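4.2 Descaling and the improvised tool

The category we had expected to be dull was the cleaning of shower fittings. In the coding scheme inherited from the pilot it did not even have its own line; it sat under "bathroom, other," together with unblocking drains and looking for the cap of the toothpaste. By the end of the diary period it accounted for 94 of the 634 logged episodes, more than mirrors and floors put together, and we gave it a line of its own and an apology in the appendix.

Part of the explanation is the water. Vanemport draws on a hard supply, and the households in the Lostska district, at the far end of it, described the white crust on their taps with the weary precision other people keep for the weather. Participants distinguished between scale that "wipes," scale that "scrapes," and scale that "lives here now." We kept the first two as codes.

The other part is that a shower head fails slowly. A blocked drain announces itself. A shower head loses one nozzle, then another, and one jet starts hitting the wall at an angle, and the household adjusts by standing somewhere else. In the exit interviews, the median interval between first noticing a crooked jet and doing something about it was nearly 2 months. Several participants reported the noticing and the doing as a single event, and were corrected by whoever else was in the room.

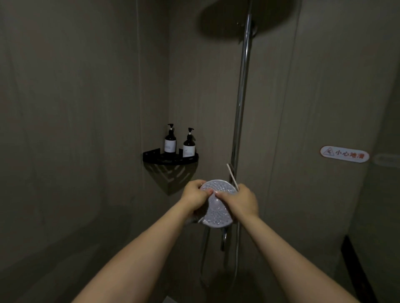 Figure 2. Nozzle cleaning at a handheld shower head.

Nozzle cleaning, once begun, is close work done in a bad place for it. The stall is narrow, the light is usually behind the person, and the object to be cleaned was designed to be held by one hand at arm's length while the owner thinks about something else. Cleaning it calls for both hands on the head itself, with the face turned toward the worker, as in Figure 2, where a thin, light-colored stick of the skewer or toothpick kind has joined the work. Such sticks deserve more attention than the literature has given them. Diary entries mention toothpicks, skewers, pins, a guitar string and the corner of a loyalty card, nearly always fetched from another room. The concentric rings of small raised nozzles offer an obvious route, from the outside in or the inside out, and almost every participant claimed to follow one. Their sketches of the route, drawn from memory at the kitchen table, resembled the path of a fly.

We asked each household which products it owned for the purpose. Most owned one, typically a descaling gel from Grandora, and most could say with confidence which cupboard it was in. It was in that cupboard in fewer cases than we had hoped. Where it was found, it was often full. Participants were not embarrassed by this. Buying the gel was spoken of as a step in the cleaning, and a satisfying one, after which the matter could rest until a Saturday.

Strebel's earlier work on kitchen maintenance offers a useful comparison. Aurelia Strebel describes "borrowed tools," objects that leave their proper drawer for one job and come back changed, or do not come back. Her example is the butter knife used as a screwdriver. The shower stick differs in one respect that matters for our argument: it is cheap enough to have no proper drawer to return to. It can be thrown away, and in principle it is. In practice our home visits recorded used sticks on windowsills, in soap dishes and, in one bathroom in the Imhof building, standing upright in a toothbrush mug among the toothbrushes — a placement the household defended at some length.

Two limits should be noted. Episodes were logged by the person who did the cleaning, and there is reason to suspect that a job done crouched in a shower stall is remembered as longer than it was. The diaries also ended in March, before the spring visits from relatives that several households named as their main reason for descaling anything. The interviews suggest a sharp rise in activity on the day before such visits, concentrated on whichever fittings the relative in question was known to inspect.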